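Search reviews Go

Zalteo gripper arm at the Flirgate open day: quick review

Typing this up fast before I forget it all. Went to the Flirgate open day in October, mostly to see the Zalteo, the small arm with the yellow fingers everyone on the laundry side keeps asking me about. Got 40 minutes with it. Not a lab test. Just what I saw and what I'd pay.

Demo was cloth handling. Dark cloth too, which is brave. Zinhle Xaba ran it and took questions the whole time, no slides, thank god. She let us stand close and had the wrist camera view up on a laptop, so you get what the arm gets. Black folds on black, bright window behind. I've had two machines at work give up on less.

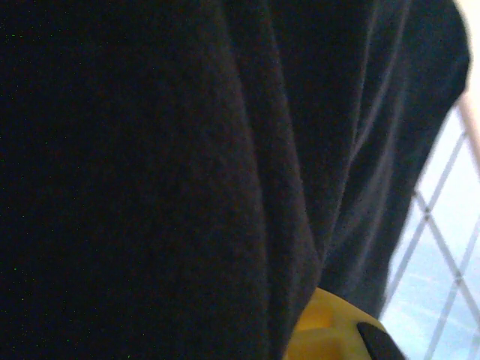
Price as quoted on the day: $2,706 for the arm with one gripper. Spare finger set is $189. Stand is another $271 and you will want the stand, the clamp they had on the other table wobbled. No word on shipping. Riaan Shabalala does sales and he wrote it all on the back of my parking slip, so thats my source.

Speed. Slow. I'd call it patient if I was being nice. It hunts for an edge, stops, thinks, goes again. For a shop doing 600 pieces a shift, forget it. For a small place sorting odd stuff, maybe. My guess is most of the waiting is the software and the motors could go faster, Zinhle sort of agreed.

Noise: low. Could talk over it no problem. Fingers look simple, and she said swapping a set takes four screws. Didn't get to try, somebody had walked off with the driver.

What bugged me: the camera view gets very dark on dark cloth and blows out white toward the window. On the laptop I lost the edge of the fabric in a couple of spots. Asked if they'd tried it with blinds down. "On the list." Ok. I would of liked to see it done both ways.
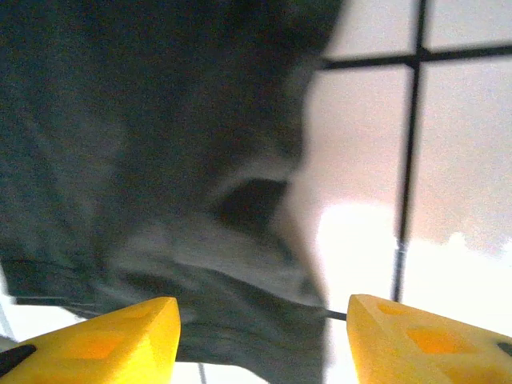 Compared with the Grestard

We've had the Grestard at Van Wyk for a year so thats my yardstick. Grestard is faster and a lot heavier, and setup ate most of a week. Zalteo you could carry in under one arm. Manual is better too, short, normal words, pictures where you need them. Grestard wins on support, you call and a person picks up. Zalteo is email only for now.

Would I buy? One, for trying things out. Not three for the floor. Ask for a demo with your own fabric, bring a bag of the worst stuff you have. They said they're fine with that.

Score: 3.5 out of 5. Coffee at the open day, 2.

Contact | Copyright Van Wyk Shop Notes | Back to top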